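Golden syrup dumplings

Golden syrup dumplings are a boiled pudding made from a soft scone-like dough, cooked in a pot of hot syrup until they puff up and go sticky on the outside. I grew up on them, so don't expect me to be neutral! They belong to the cold months, and in our house they turned up whenever it rained and there was half a tin of syrup in the cupboard.

Ingredients

The dough is self-raising flour, butter, an egg and a splash of milk. The sauce is water, brown sugar, more butter and the syrup itself. My friend Cadi Penry adds lemon juice to hers (lovely, cuts right through the sweetness) and Arwel Llewellyn swears by a pinch of ground ginger. I've tried both together and it was a bit much.

Method

Rub the butter into the flour with your fingertips, stir in the egg and milk, and stop as soon as it comes together. Overworked dough gives you little golf balls. Roll it into walnut-sized pieces – I get 11 from a normal batch – and drop them into the simmering sauce. Lid on, heat low, and leave them be for a good while before you peek.

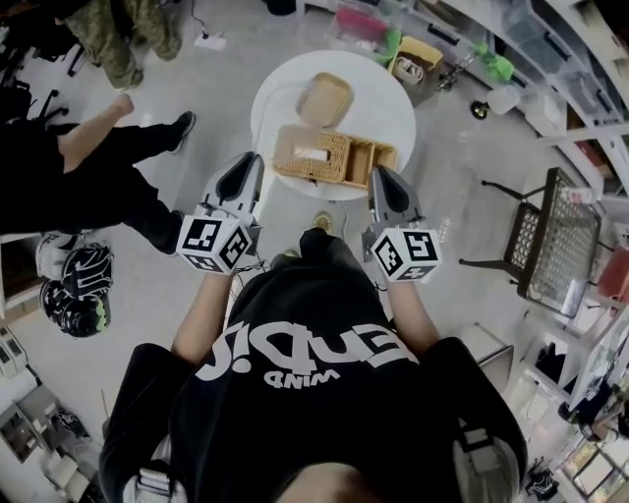 Some cooks bake theirs instead, pouring the sauce over the raw dough in a dish. I find the tops go crusty and the bottoms stay soft, and plenty of people love that. Mine always go on the stove, in the heavy Mukora pot my aunt gave me, with 700 ml of water for a double lot of sauce.

Variations

Maple syrup works beautifully, and you end up with something close to the Quebec dish called grands-pères. Cocoa in the dough is popular with kids. Toshio Honda once made me a version with chopped dates and strong tea, and I've been trying to copy it ever since (no luck so far, but I'm enjoying the practice).

Serving

Vanilla ice cream or runny cream, straight away, while the sauce is still glossy. Leftovers soak up the syrup overnight and go quite dense. A spoonful of hot water loosens them when you warm them up again, and I'm not above having them for breakfast.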